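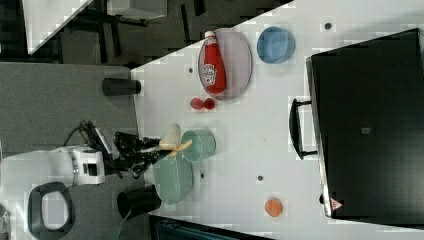
Re: Storing bananas through the winter

From: Wanda Szewczyk
Date: 11/19/21

Régis Chauvin wrote:
> My bananas turn brown after 4 days in the kitchen.
> Do you keep them in the refrigerator?

Dear Régis,

I don't put them there while they are green, they stop ripening and the skin becomes gray. I keep mine in the pantry at 13 degrees Celsius, away from the apples. When they are fully yellow you can move them to the cold — the skin gets dark but the inside stays good for some days more. In February I had very nice ones this way.

Greetings,
Wanda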